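Secure messaging / hotline intake > Resolved tickets

Ticket: Calls to the Olotow emergency line drop before the caller reaches a person

Last updated: Tuesday, 4:40 p.m.

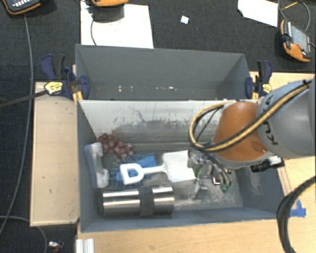
Ginette Brunet wrote that three women had tried the line from Jaltumura overnight and each time heard the greeting, then a click, then silence. One of them was calling from a relative's house after men came to her own door asking for her by name. Could we please treat this as urgent, and could we not call any of the numbers back.

Priority set to highest. No callbacks made. Caller numbers removed from the ticket text and kept in the restricted notes only.

What we know so far: the line is the one given to women who took part in the marches, and to their families, for reporting a detention or a raid. It goes through the Janssen switchboard, plays a short greeting in two languages, and then rings the duty phones. Calls from inside the capital get through. Calls from Jaltumura do not.

Test 1. Called from an outside line with a Jaltumura number. Greeting played, call dropped at 11 seconds. Same result twice more.

Test 2. Same line, greeting turned off. Call rang through to the duty desk and stayed up. Ended it by hand.

Test 3. Greeting back on, but the shorter version from last July. Call stayed up.

So the call is lost during the long greeting. The long version was put in after the first arrests, when the desk wanted callers told not to give their address until asked. The audio file itself plays fine from start to finish on my machine.

Asked Janssen support whether anything had changed on their side. They answered that the Jaltumura route was moved to a different carrier last week, and that the new carrier closes a call if it isn't marked as answered in the first 11 seconds. Our switchboard was playing the greeting before marking the call as answered. The old carrier allowed that.

Ginette asked whether this could be somebody blocking the line on purpose. I can't rule out other interference in general, but these drops match the carrier timeout exactly and stop when the setting is changed. I would not tell callers that the line was blocked.

Fix: switchboard now marks the call as answered first, then plays the greeting. Short version left in place until the desk approves a new recording. Test calls from Jaltumura and Surkar all reached the desk.

Call records: by default the switchboard keeps a list of incoming numbers for 600 days. That was never changed after setup. If anybody took one of the desk laptops they could open it without a second password. Old records have been moved to the encrypted store, the list on the laptops is cleared, and new entries are wiped after 4 days. The legal team has confirmed they have what they need for the detention files.

Still open:
- Printed cards with the number. 400 went out and none of them mention the backup number. Ginette is asking whether it is safe to hand out new ones at all.
- New long greeting, Olotow office to record.
- Weekly test call from each district, not yet assigned.

Ginette confirmed at 4:15 p.m. that one of the three women had got through on her own and was speaking with the desk. No word yet from the other two. Closing the technical part. The follow-up with the callers stays with the duty desk.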